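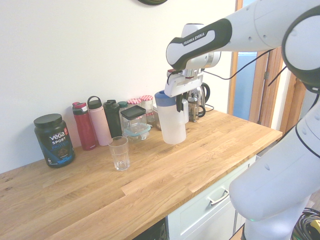
**[로봇학습 게시판] 따르기 시연 모으는 중인데 실패한 에피소드 다들 어떻게 하세요?**

**밤샘조종사** · 2026년 5월 31일 일요일

안녕하세요, 눈팅만 하다가 글은 처음 써 봅니다. Plornier라는 작은 프로젝트에서 부엌일 시연 데이터를 모으고 있어요. 팔은 Franka고, 제가 직접 원격조종으로 잡고 움직이면 관절값이랑 카메라 영상이 같이 저장되는 흔한 구성입니다.

지금 맡은 작업은 "뚜껑 달린 플라스틱 피처를 집어서 유리컵에 따르고 다시 내려놓기"예요. 말로 하면 한 줄인데 해 보면 진짜 손에 땀이 납니다. 피처는 반투명이고 컵은 투명이고, 뒤쪽 벽에는 물병이며 유리병이 줄줄이 서 있어서 그리퍼가 좀만 깊이 들어가도 뭐가 툭 걸려요.

어젯밤까지 저장된 게 1694개입니다. 그중에서 제 기준으로 깔끔하다 싶은 게 1344개고요. 나머지가 문제인데요, 243개는 컵 앞까지는 멀쩡히 가 놓고 기울이는 각도를 두세 번 고쳐 잡은 것들이에요. 결국 따르긴 따랐거든요? 근데 동작이 지저분해요. 망설이고, 살짝 들었다가 다시 내리고. 그 외에는 놓쳤거나 컵을 밀어 버린 진짜 실패들이고요.

질문은 두 가지입니다.

1. 고쳐 잡은 것들을 학습에 넣어도 될까요?
2. 뒤에 있는 잡동사니를 치우고 찍을까요, 그대로 둘까요?

팀 안에서도 의견이 갈려서 여기 여쭤봅니다 ㅠㅠ

---

**그리퍼닦는사람**

1번은 넣으세요. 무조건 넣으세요. 저희는 Barnico 돌릴 때 예쁜 것만 골라서 학습시켰다가 크게 데었어요. 각도가 조금만 틀어져도 정책이 그 상태를 본 적이 없으니까 그냥 멍하니 멈춰 있더라고요. 사람이 삐끗했다가 되돌리는 장면이 귀한 거예요, 그걸 일부러 만들려면 얼마나 번거로운데요!

---

**관절한계**

저는 윗분이랑 생각이 달라요. "되돌리는 동작"이랑 "망설이는 동작"은 구분해야 합니다. 컵에서 벗어났다가 바로잡는 건 정보가 있는데, 조종하는 사람이 화면 보면서 '이게 맞나…' 하고 허공에서 떨고 있는 건 그냥 잡음이에요. 그거 넣으면 모델도 똑같이 떱니다. 컵 앞에서 덜덜덜. 제가 그 꼴을 몇 달 봤어요.

243개를 한 덩어리로 보지 마시고 한 번씩 돌려 보면서 나누세요. 2배속으로 보면 하루면 끝나요.

---

**그리퍼닦는사람**

@관절한계 나누는 건 좋은데 그 기준을 누가 정해요? 저는 보는 사람마다 다르게 나눌 거라고 봅니다. 저희도 둘이서 같은 영상 보고 한 명은 복구, 한 명은 망설임이라고 적은 게 수두룩했어요. 그럴 바엔 다 넣고 멈춘 구간만 속도 기준으로 자르는 게 낫죠.

---

**관절한계**

정지 구간 자르는 건 저도 찬성. 근데 따르기는 원래 가만히 기다리는 시간이 있는 작업이잖아요. 기울인 채로 멈춰 있는 그 시간까지 잘리면 모델이 기울이자마자 도로 세워 버립니다. 속도 기준만으로 자르라고 하면 안 돼요.

---

**밤샘조종사**

헉 그건 생각 못 했어요. 저희 에피소드에서 기울인 채 버티는 구간이 8초쯤 되거든요. 그게 통째로 날아가면 큰일이네요…

말로만 하니까 답답해서 한 장 올려요. 제일 애먹는 게 딱 이 자세입니다. 그리퍼가 피처 위쪽을 물고 있어서 기울이면 아래쪽이 상판 가까이로 내려오고, 그 상태로 컵이랑 거리를 맞춰야 해요.

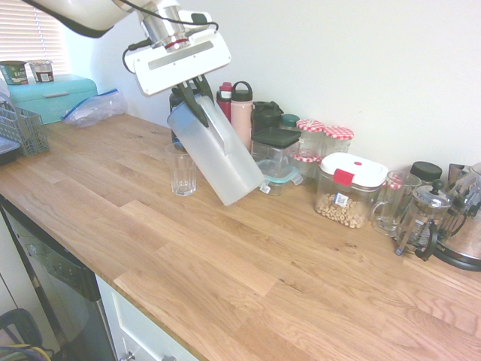

*피처를 비스듬히 기울여 컵 옆에 댄 자세*

---

**상판에기스냈음**

와 이 자세 뭔지 알아요 ㅋㅋㅋ 손목이 한계 근처까지 돌아가 있으면 조종하는 쪽에서는 분명 밀었는데 팔은 안 가고, 그래서 더 밀면 갑자기 확 가고. 저는 그러다가 닉네임대로 됐습니다.

손잡이가 벽 쪽으로 가 있네요. 손잡이 방향은 매번 바꾸시나요, 고정인가요? 위쪽을 무는 방식이라 상관없다고 생각할 수 있는데 기울일 때 은근히 차이가 나요. 비전 쪽에서도 손잡이를 보고 방향을 익혀 버리는 경우가 있고요.

---

**밤샘조종사**

솔직히 그때그때 놓는 사람 마음이었어요. 기록도 안 했습니다 (반성). 이번 주부터는 시작 위치랑 손잡이 방향을 메모에 넣을게요. 컵 위치는 나름 바꿔 가면서 하고 있어요!

---

**토요일의캘리브**

2번 질문에 답이 별로 없어서 적어요. 치우지 마세요. 뒤에 시리얼 같은 거 든 통도 있고 프렌치프레스도 있고 빵통 위에 요거트 컵도 올라가 있고, 저는 보기만 해도 흐뭇한데요. 실제 부엌이 저렇잖아요. 흰 벽 앞에 컵 하나 놓고 모은 데이터로 학습하면 다른 집 부엌에 가서 바로 무너져요.

다만 물건을 며칠씩 같은 자리에 두면 안 됩니다. Psarras에서 저희가 그랬거든요. 빨간 물병이 늘 같은 자리에 있었는데, 그걸 치웠더니 성공률이 뚝 떨어졌어요. 컵을 보고 움직인 게 아니고 물병을 이정표로 삼은 거죠. 허탈해서 그날 다들 일찍 퇴근했습니다.

---

**관절한계**

이건 완전 동의. 하나 보태자면 섞는 주기를 정해 두세요. 저는 스무 개 찍을 때마다 뒷줄을 두세 개씩 바꿔요. 매번 다 바꾸면 사람이 지쳐서 나중에는 대충 하게 됩니다.

---

**초보팔주인**

끼어들어서 죄송한데 저는 반대로 처음엔 치우고 시작하는 게 낫지 않나 싶어요. 저는 Herkus 따라 하면서 혼자 해 보는 중인데, 잡동사니를 놓고 하니까 안 될 때 원인을 못 찾겠더라고요. 조종 실력이 문제인지 카메라가 문제인지 배경이 문제인지. 다 치우고 컵 하나로 줄이니까 그제야 카메라 시간이 밀려 있던 걸 찾았어요.

---

**토요일의캘리브**

@초보팔주인 디버깅용이면 맞는 말씀이에요. 저는 본 데이터 얘기였습니다. 글쓴분은 이미 천 개 넘게 모으셨으니까 그 단계는 지난 것 같아서요. 근데 시간 밀림은 진짜 한 번쯤 확인해 보세요, 저도 당한 적 있어요.

---

**그리퍼닦는사람**

투명한 물건 얘기도 해야 하지 않나요? 컵도 투명하고 뒤에도 유리병에 유리 머그에… 깊이 카메라 쓰시면 컵 있는 데가 구멍으로 나올걸요. 저희는 결국 깊이값은 버리고 컬러 영상만 썼어요. 그리고 창으로 햇빛 들어오는 시간대랑 저녁이랑 컵 테두리가 아예 다른 물건처럼 보여요. 낮에만 찍지 마시고 밤에도 좀 찍으세요. 닉네임 보니까 걱정 없을 것 같긴 하지만요 ㅎㅎ

---

**밤샘조종사**

ㅋㅋㅋ 밤 데이터는 정말 많습니다. 오히려 낮이 모자라요. 컬러만 쓰고 있고, 깊이는 저장만 해 두고 안 봤어요.

지금까지 얘기 듣고 정한 것만 적어 볼게요.

- 고쳐 잡은 243개는 다시 보면서 복구/망설임/애매함 세 칸으로 나누기. 두 명이 따로 표시하고, 갈리면 애매함으로
- 기울이기 시작한 뒤로는 정지 구간 안 자르기
- 뒷줄 물건은 스무 개마다 섞기
- 손잡이 방향 기록
- 낮 시간대 더 찍기

완전히 실패한 것들은 아직 모르겠어요. 지우기는 아깝고 넣자니 무섭고요.

---

**관절한계**

지우지만 마세요. 디스크 값보다 다시 찍는 시간이 비싸요. 실패 표시만 달아서 따로 두면 나중에 성공/실패 판별기 만들 때 씁니다. 어디서 실패했는지도 한 단어로 적어 두시고요. 집기, 이동, 기울이기, 내려놓기 정도면 충분해요.

---

**그리퍼닦는사람**

저는 아직도 애매함까지 다 넣는 쪽입니다. 굳이 나누실 거면 두 가지로 학습시켜서 비교해 주세요, 넣은 거랑 뺀 거랑. 결과 나오면 여기 올려 주시고요. 관절한계님이랑 커피 내기 할게요.

---

**관절한계**

받습니다. 대신 평가할 때 컵 위치는 학습에 없던 자리로 하셔야 해요. 같은 자리면 둘 다 잘 나와서 비교가 안 됩니다.

---

**상판에기스냈음**

그 전에 상판에 뭐라도 깔아 두세요. 나무 무늬가 예뻐서 아까워서 그래요. 까는 것도 가끔 걷어 내고 찍으셔야 하는 거 아시죠?

---

**밤샘조종사**

네네 깔개도 섞기 목록에 넣겠습니다 ㅋㅋ 일단 영상 다시 보는 것부터 시작할게요. 비교 학습은 다음 주 안에 돌려 보고 이 글에 댓글로 달겠습니다. 다들 감사해요!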